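Celura (textbook rental service)

Celura is a textbook rental service for college students, run out of the town of Benavides. It rents printed books by the term, ships them in reusable mailers, and takes them back at the end of finals. I've been keeping this page going for a while now, mostly because I rented from them all through school and kept getting asked how it worked, so forgive me if it gets chatty in places (the rest of the wiki is more buttoned-up, I know!).

Background

The company started out under the name Cledenura, which I still see stamped inside the covers of older copies. Back then it was a shelf of used chemistry and accounting books behind a copy shop, and you had to walk in and sign a card. The name got shortened when the website went up. The first online catalog had 521 titles in it, nearly all of them intro-level, and if you were in an upper-division class you were pretty much out of luck.

How a rental works

You look up the book by its ISBN, pick a term length, and pay up front. Please check the edition before you pay! I once rented the right title in the wrong edition and spent a whole semester doing different homework problems from everyone else. There are 2 term lengths, full and short, and the short one is meant for summer classes.

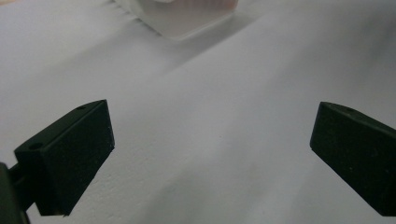
Highlighting is allowed as long as you can still read the text under it. Writing in pen is where people get charged, and so is water damage, even if it's only a wavy corner. Access codes aren't included with any rental, and I'd say that's the thing students complain about most. If your professor requires the online homework, you'll be buying the code separately from the publisher.

Returns and late fees

Books are due back 7 days after the last day of the term you picked. The mailer your book came in doubles as the return mailer, so hang on to it (mine lived under the bed). Miss the date and there's a daily late fee, which keeps adding up until it reaches the price of the book, and at that point the book is yours. I ended up owning a statistics text that way, and it's still on my shelf.

You can also buy the book outright partway through, with what you've already paid taken off the price. The most I ever saw it come to was $89 for a nursing book.

Bulo

Bulo is the buyback side of the business, and it has its own login, which trips people up. It takes books you own, whether or not they came from Celura, and pays by check or store credit. Offers tend to be better in November, before everybody else's books come flooding in after finals. Loose-leaf editions aren't accepted, and neither are instructor copies.

Page last updated 7/5/24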